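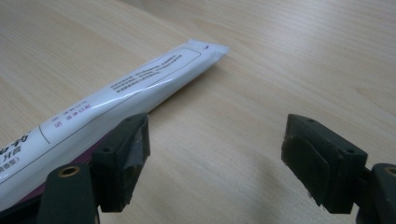 Getting the last of it out of the tube

If you're anything like me, you've got a drawer full of tubes that are nearly finished and can't quite bring yourself to throw any of them away. Toothpaste, hand cream, tomato paste, wood glue – they all give up long before they're empty. Start at the crimped end and press it flat against the edge of the counter, pulling the tube toward you slowly as you go. Then fold the end over twice and clip it with a clothespin. My grandmother did it with the back of a butter knife, and I still do when I can't find a pin (which is most mornings).

When even that stops working, snip the tube across the middle with kitchen scissors. You'll find a good few days' worth sitting up in the shoulders by the cap. Slide one half over the other to keep it from drying out.

Using up old toothpaste

Plain white paste is a very mild scrub, so don't waste the odds and ends. A dab on a damp cloth will take the dull gray film off a chrome faucet, and it does a lovely job on the rubber edges of sneakers. Rinse well, or you'll be looking at chalky streaks by evening. I keep it away from gold plate, pearls and anything with a soft plastic lens, having ruined a pair of reading glasses that way.

White rings on a table

Try the gentle things first. Rub a little mayonnaise into the ring, leave it overnight and wipe it off in the morning. A warm iron over a folded cotton dish towel will sometimes do it too, a few seconds at a time, no steam, and keep lifting the towel to check. Always go with the grain, and try a hidden spot before you start in on the middle of the top!

Tomato paste and other kitchen tubes

Once opened, these belong in the fridge door, cap down. For the canned kind, drop spoonfuls on a sheet of wax paper, freeze until hard and tip them into a bag. They go straight into the soup pot without thawing.

Glue and caulk

Wipe the threads before you put the cap back on, every time. A smear of petroleum jelly on the threads helps as well. If a cap is already stuck, hold it under the hot tap for a minute and grip it with a rubber glove. New caulk in our bathroom gets left alone for 48 hours before anybody showers, and yes, there is grumbling.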